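The Long Way Round for Bread

I have a rule about road trips, and the rule is that I don't eat at the highway exit. My family has heard it so often that they mouth it along with me in the back seat. It has cost us a lot of lunches. It has also taken me, over the past year, to pretty much every small-town bakery within a day's drive of my house, and I'd like to tell you about that, mostly so I can stop telling my dentist.

It started with rye. I grew up on it, the dense sour kind with the shiny crust, and then at some point in my thirties I realized I'd been eating soft white sandwich bread for years without really deciding to. I was standing in the kitchen making a grilled cheese and I thought, when did this happen? So I got in the car.

Kosville was first, since it's closest. The bakery there is in an old bank, and they still use the vault for flour. You line up where the tellers used to be. They open at six and the rye is gone by eight, which I learned by showing up at nine-thirty like a fool. I bought a poppy seed roll as a consolation prize and ate it in the parking lot with the heater on, and it was so good I drove back the next Saturday at five in the morning. The rye was good too. Very sour, a little damp in the middle, with caraway you have to pick out of your teeth all afternoon. I ate half of it before I got home and told everyone it had been a small loaf.

After that I made a list. I'm not an organized person (my taxes live in a shoebox) but I had an actual list, on paper, on the fridge. By the end of the first year the odometer said I'd put 3,847 miles on the car for bread. I had told my husband it was more like a thousand, so if you see him, please don't bring this up.

Some of it was bad! I feel like magazine stories about food always skip the bad ones. I had a cinnamon loaf that tasted like a candle. I had a baguette you could have fixed a fence with. I drove two and a half hours in sleet to a place that had switched entirely to cupcakes, and the girl at the counter was so nice about it that I bought six, and I don't even like cupcakes.

Then there was Hallska, which I'd been saving. Hallska has 2,271 people, according to the sign on the way in, and two bakeries that face each other across the main street. You have to pick. I don't mean that in a cute way. The woman at the gas station asked which one I was going to before she'd tell me how to get there. One does dark breads and one does light, and as far as I could find out they've never crossed over, except for one winter when the dark side put out a potato loaf and people are still talking about it. I went to both, with the first bag hidden under my coat. The potato loaf is not for sale anymore. I asked.

What I love about these towns is how much of the talk is about something else. You go in for bread and you hear about a hip replacement, a lost dog, somebody's nephew moving to the coast. The line moves slowly and no one minds. At home I use the self-checkout and get mad when the bag isn't recognized. In Hallska I waited twenty minutes behind a man describing his gutters and I was perfectly happy. I even had an opinion about the gutters by the end.

I did try baking it myself. Of course I did, everybody asks. I kept a starter alive for eleven weeks, which is a personal best for me and anything that needs feeding. My loaves came out flat and a bit gray, and my kids called them "the discs." They toasted okay. I still make the discs now and then when the weather's bad, and I put them on the table with plenty of butter, and they do get eaten, though slowly.

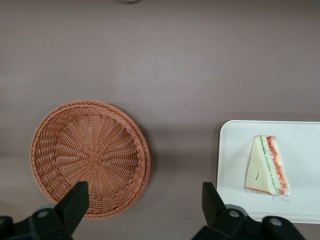
A round woven basket, all set for a loaf.

The last stop on the list was Yalçınkaya, a bakery on the edge of Narkow that does flatbreads in the morning and sesame rings all day. I'd left it for last because it's the farthest, and because a neighbor had talked it up so much that I was afraid of being let down. The rings come out every half hour. You get them in a paper sleeve and they burn your fingers and you eat them anyway, walking in a circle around the parking lot with seeds all down your front. I had two. Then I sat in the car for a minute and went back in for one more.

They told me that on a holiday weekend they'll sell roughly 2,000 of them. I believe it. I'd like to be there for it this April, if anyone in my house is still willing to ride along. My youngest says she'll come as long as we can stop at the highway exit on the way back, for fries.

I said I'd think about it.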